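Filed under: Home & Kitchen / Our Gallery / Small Rooms

The Trorcombe kitchen, corner by corner

I've been meaning to put this page together since we got the keys back, and now that the kettle has a proper place to live I can finally sit down and do it! The kitchen at Trorcombe is tiny. It was a scullery once, then a sort of boot room, and when we took the cottage on it had brown gloss paint up to shoulder height and a sink you had to step down to. My brother-in-law Trefor Kneath did the plastering (all of it, in 8 days, with the radio on far too loud) and I did the painting, which took a good deal longer.

What I wanted was a calm, pale room where you could put a loaf down and not lose it among the clutter. I tried 3 whites on the back of a door before settling on the one in the Prastance range, and I know people laugh about choosing between whites, but they really are different once the light gets on them. The one we didn't use went green every afternoon.
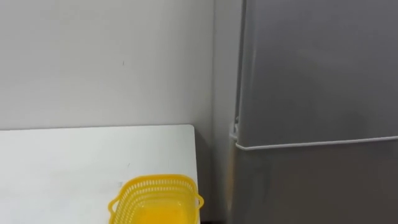 Page last changed: August, teatime

The fridge corner. White wall, white tabletop, and then the big grey fridge standing up beside them - I love how plain it all is. The doors have a soft sheen to them and pick up lighter and darker patches of grey, so it never looks flat.

There's a tiny dark mark on the wall just above the height of the table. I've left it alone. Touching up one speck means repainting the whole wall, as anyone who has tried it will know, and my roller arm has retired.

A few notes for those who asked at the open kitchens afternoon:

The fridge came from Söderlund, the second-hand place behind the station, and it went in before the door frame was put back. Measure your doorways! Ours was 18 millimetres too narrow with the frame on, and we only found out with the thing already in the hall.

The paint is a wipeable matt, two coats over a mist coat. The mist coat matters on new plaster - thin it well and don't worry that it looks dreadful, because it will. I let each coat dry overnight and did the cutting in by daylight.

The table was bought for £83 from Surkach, who do a lot of ex-café furniture and are very patient about people sitting at everything. We eat at it, do the crossword at it, and in the marmalade season it disappears altogether.

Still to come: a shelf for the cookery books, a hook for the aprons, and a blind, if I can ever choose the fabric. I've got it down to a stripe and a small check and I change my mind every time I put the kettle on. If you've done a narrow kitchen of your own I would love to hear what you did with your corners, especially the awkward one by the fridge where the broom always ends up.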